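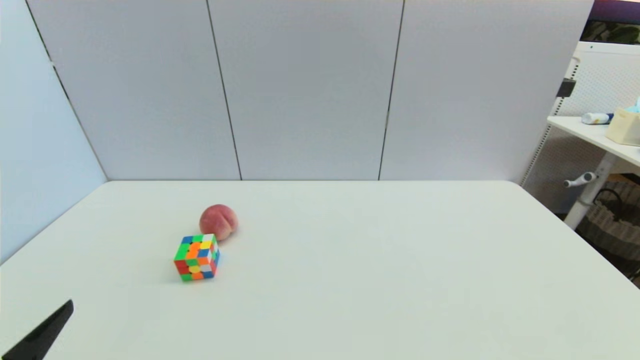
Ticket 1599
Product: Kevard tabletop, white, matt, 800 mm deep
Raised by: Mitali Begum
Handled by: Kgomotso Jacobs, Vavitz support
Status: Closed

Problem as reported
Coloured smears on the white top, mostly green and red, and one sticky ring the size of a coin. The smears don't come off with a dry cloth. The customer keeps fruit and a puzzle cube on the table and wants to know which of them is doing it, and whether the surface is faulty. Table bought in August, order line 211.

Reply 1, Kgomotso Jacobs
Thanks for the details. Please don't use cream cleaner or the green side of a sponge, as both will leave shiny patches on a matt top and we can't put those right. Before you clean anything, could you tell me:
Do the smears sit where the cube gets turned, or where it is put down?
Has the cube had any lubricant in it?
Was the ring under a peach, or somewhere else?

Reply 2, Mitali Begum
They are where it gets put down and slid along. Yes, it was oiled last month with Brukard cube oil. The ring was under a peach that had gone soft on one side. I threw that one out and the one there now is firm. Nothing under it so far.

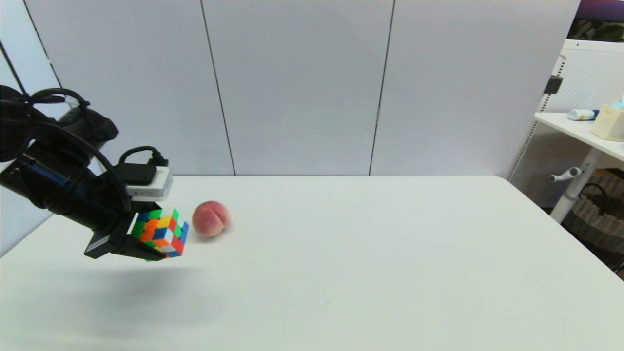
Reply 3, Kgomotso Jacobs
In that case I would treat these as two separate marks.

The ring is dried juice. Lay a cloth wrung out in warm water over it for 2 minutes, then wipe. Repeat if it still feels tacky.

The smears sound like oil that has picked up colour and dirt. Use one drop of washing-up liquid on a damp cloth, wipe in straight lines, rinse the cloth and go over it again. Dry with a tea towel. Wipe the outside of the cube as well or the marks will be back the next day. Try the back edge of the table first.

Reply 4, Mitali Begum
Ring gone first time. The smears took three goes. There is still a faint green line, only visible with the lamp on. I had some Feng surface spray in the cupboard, is that safe?

Reply 5, Kgomotso Jacobs
I have no test results for that spray on this finish, so please leave it. Do the washing-up liquid again tomorrow, once the top is fully dry.

Reply 6, Mitali Begum
Line has gone. The cube lives on a saucer now. Please close.

Closing note
Surface not faulty. No replacement sent.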